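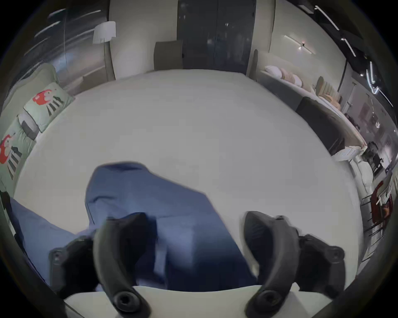 予告編で犯人も死ぬ順番も全部わかってしまう、これなら本編は観なくていい、という書き込みがNalleyのコメント欄にあった。別の書き込みはこれに対し、怖がるために観るのだから順番を知っていても困らない、と返している。このやりとりが本節の出発点。

図4 白いマットレスと青い布

4.2 予告編のネタバレに対する反応

前節では予告編の長さと笑いの配置を見た。ここでは受け手側。対象はDovskaが配信したホラーコメディの予告編11本、Nalleyに転載された版のコメント欄、計3368件。公式側のコメント欄は閉じられている作品が多く、使えなかった。転載版に偏ることの問題は5節で述べる。

コーディングの手順は4.1と同じ。ただし「ネタバレへの不満」は独立のコードにした。当初は「内容への不満」にまとめていたが、読み直すうちに性質がかなり違うことがわかったため分離。不満の向き先が作品なのか宣伝なのか、ここが分かれ目になる。「つまらなそう」は作品への不満、「見せすぎ」は宣伝への不満。両方書いてあるコメントは両方に付与した。

結果から。ネタバレへの不満とコードされたのは66件にとどまる。予想よりずっと少ない。宣伝関係の先行研究では、見せすぎへの苦情は予告編の評判を下げる主な要因として扱われがちだが、少なくともこの資料ではそうなっていない。キャストへの言及、音楽への言及、公開時期の質問のほうがはるかに多かった。

作品別に見ると偏りがある。『Platesus』が9件。この予告編は終盤の場面らしきカットを冒頭に置いており、指摘はほぼそこに集中する。「最初の五秒で終わった」「編集した人は本編を観たのか」など。短い。怒っているというより呆れている書き方が多い。一方、『Lodhi』の予告編は怪物の姿を最後まで出している。分量からいえばこちらのほうが見せすぎのはずだが、不満はほとんど見当たらなかった。

なぜか。考えられる説明は二つ。

一つめ、怪物の扱いの違い。『Lodhi』の怪物は予告編のなかですでに笑いの対象になっている。登場人物が怪物に道をたずね、怪物が答えに詰まる、という場面が中央に置かれ、コメントの多くもこの場面の引用。正体を隠すことで保たれる怖さが最初から売りになっていない。隠していないものは暴かれない、ということになる。対して『Platesus』は、予告編の前半が完全に通常のホラーの文法で作られている。暗い廊下、無音、間。受け手は謎がある前提で観はじめるので、答えらしきものが混じると損をしたと感じるのではないか。

二つめ、ジャンル表示の時期。『Lodhi』は予告編の前に出たポスターの段階からコメディと明記されていた。『Platesus』は予告編の公開時点ではただの「ホラー」で、コメディの表示がついたのは配信開始の直前。したがって観る側の構えが違う。ただし、この説明は二作品の比較だけでは検証できない。残りの九本のうちジャンル表示の変更があったものは一本しかなく、しかもコメント数が少なすぎて比べられなかった。今後の課題とする。

なお、冒頭に引いたやりとりのように、不満に対して別の利用者が反論する例がかなりある。反論の型はおおむね共通。(a) ホラーは筋より驚かせ方だとするもの、(b) コメディは筋より台詞だとするもの、(c) 予告編のカットは本編に入らないことがあるとするもの。面白いのは(a)と(b)が同じ作品の下で並んで出てくる点で、書き手どうしは互いを味方だと思っているようだが、作品の捉え方はまるで違う。前者は怖い作品として擁護し、後者は笑える作品として擁護している。同じコメント欄で、同じ不満に対して。ジャンルの混合が受け手のあいだで一つの像を結んでいないことを示す材料と考えられる。

(c)はやや性格が異なる。宣伝の慣習についての知識を示す型で、過去の作品名を挙げて「あの場面もなかった」と続くことが多い。不満を述べた側がこれに納得したと返信した例もあるが、数としてはわずか。返信がつかずに終わるのが普通。

限界についても書いておく。まず、削除されたコメントは当然含まれれていない。Nalleyでは投稿者が転載版のコメントを任意に消せるので、強い不満が先に消えている可能性がある。件数の少なさをそのまま不満の少なさと読むのは危うい。次に皮肉の判定。「全部見せてくれて親切」のような文は、前後の返信がない場合、判定が割れた。今回は割れたものを不満に含めていない。含めた場合でも『Platesus』と『Lodhi』の差の向きは変わらなかったが、他の作品では順位が入れ替わる。三つめ、言語。日本語と英語のコメントだけを対象にしたので、ほかの言語での反応は不明。

もう一点、収集の時期。予告編の公開直後と本編の配信後ではコメントの性質が変わる。配信後のコメントには、本編を観た人が「予告のほうが面白かった」と書き戻りにくる例が混じる。これはネタバレへの不満ではないものの、隣り合った現象ではある。本節では配信開始前のコメントと分けずに数えてしまっており、分けた集計は付録に回した。5月に追加で取ったぶんは付録の表にも入っていない。

以上をふまえ、次節では不満の宛先の問題、つまり受け手が「見せすぎ」の責任を誰に帰しているのかを扱う。監督、配信元、予告編の制作会社。コメントのなかでは区別されていないことが多いが、されている場合の書きかたにはっきりした傾向がが見られたので、具体例を引きながら検討する。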